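January, late evening

The bunny tablecloth is back. I had hoped it would not survive the move from Brestcombe, seeing as two good saucepans and the only decent bread knife didn't, but it was folded flat at the bottom of the box marked LINENS / MISC, in perfect health. Pink gingham, cartoon rabbits, the whole catastrophe. I put it on the table because the alternative was ironing the gray one, and I am not a person who irons in January.

I should explain the table, for whoever reads this later (me, looking for the date I bought the mango). It came with the place. It is longer than I need and has a burn at one end in the shape of an iron, so somebody before me did iron, and look where it got them. The cloth covers the burn. I had to admit, standing there with my arms folded, that it also brightens things up. I said so out loud and regretted it.

Laying it took most of the afternoon. I own exactly the wrong crockery. The Dosico set was supposed to be fifty-two pieces, and I paid 46 dollars for it at the Trestevthorpe outlet, feeling very clever in the checkout line. Most of it turned out to be saucers. I have never in my adult life used a saucer for its stated purpose. They hold keys, and wet tea bags, and once a bar of soap for an entire summer.

So I went with plain white and kept it sparse. Plates toward the front, the little bowl farther back, the orange on a small plate of its own like a guest of honor. The mango went on the tan tray at the far end. I had wanted pears. The Wei market had pears the way a museum has pears, for looking at, so I came home with one mango and a feeling of having been outplayed.

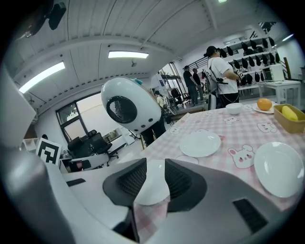 Kept by the tenant, upper floor
Chief setter of tables, buyer of fruit

The rabbits are the trouble. It's very hard to put a plate down near a big cartoon bunny face without feeling you have interrupted it. One of them ended up right by a plate, peering past the rim, and there's another back by the orange who looks as if he has plans for it. I tried turning the cloth end for end, which got me a different set of rabbits with the same expression. Turned it back. Moved the bowl to cover a small one, felt bad, moved the bowl again.

White plates were the right call, though. Anything with a pattern and you'd need to lie down. The orange does most of the work, color-wise, and the mango does the rest from its tray, and I will not be peeling either of them until I've had the satisfaction of walking past a few more times.

Things I still haven't got: a proper serving spoon, napkins that aren't paper, a second small bowl to keep the first one company. I looked at bowls online tonight and found one I liked, handmade, speckled, thirty dollars. For a bowl! It holds enough soup for a cat. I put it in the cart and shut the laptop, and we'll see which of us cracks first.

The moving company's final bill also came, 2660 dollars, with a line at the bottom for "packing materials." I recognize those. They are currently in a pile at the bottom of the closet, where I can't open the door without being attacked by bubble wrap. For that money I think they might have saved the bread knife.

Supper was toast, eaten standing at the counter, so as not to disturb the arrangement. I cut the bread with the small vegetable knife and it looked like something chewed off the loaf. Tasted fine. Used a saucer for the crusts - that's one.

Must wash the cloth before the weekend. Cold, I think, or the pink will get into everything. Also buy bread knife. Also ask downstairs which bin takes cardboard.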